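Projects > Fidby > Notebook

We use cookies to remember your settings. Accept | Manage

Fidby notebook, soft goods week
Apr 16, 2026 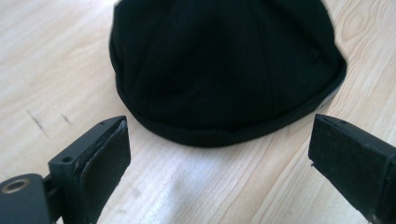

Long afternoon on the clothing set for the Cullmont student challenge, and I'm finally starting to like it! The rules want a pick, a short carry and a release into a bin, and our practice items up to now were all boxy things that forgive you for almost anything. Cloth doesn't. I went for hats first because they at least keep some kind of shape, and the black one with the thick rolled cuff is my favorite so far, since the cuff gives both pads something fat to close on. The downside is that it's black on black with our fingers, and on a bright table I kept losing track of where pad ends and cuff begins when I played the clips back. Might try a gray hat next and see if labeling goes faster.

We're at 244 clips for the whole soft set now. Goal before the Cullmont check-in is 1,042 (don't ask, it's the number that makes the splits come out even on the Woldemariam sheet, and I'm not redoing that sheet). So, plenty of hats ahead of us.

Stuff I want to remember:

Slow down on the approach. My first clips were way too fast and the last bit before contact is a smear. Once I made myself breathe out on the way in they got a lot better.

Start from a different side every time. I caught myself doing 6 in a row from exactly the same angle, all nice and clean and pretty much useless as separate clips. Turned the hat between takes after that.

Pads need a wipe. The right one has picked up lint again, little light specks all over it, and I'd like to know if that changes the grip on knit stuff or if I'm just being fussy. Tape works better than a cloth for this (the cloth sheds, which, great). Left pad is getting a bit ragged along the edges too. There's a spare pair in the Stomex drawer but let's hold on to those until after the check-in, please.

Tried the training script on the first 100 clips over lunch. It ran, it didn't crash, and the loss curve went down and then sat there like a lump. Too little data to get excited either way. The one from February looked the same at this stage and came around later.

Open question for whoever reads this next: do we count a grab by the crown as a good pick? I've been marking those "maybe" because the hat droops and swings on the carry. If we say no, I have a bunch to relabel.

Next up: gloves, then the scarf, which I'm dreading. Charger is back on the hook by the door.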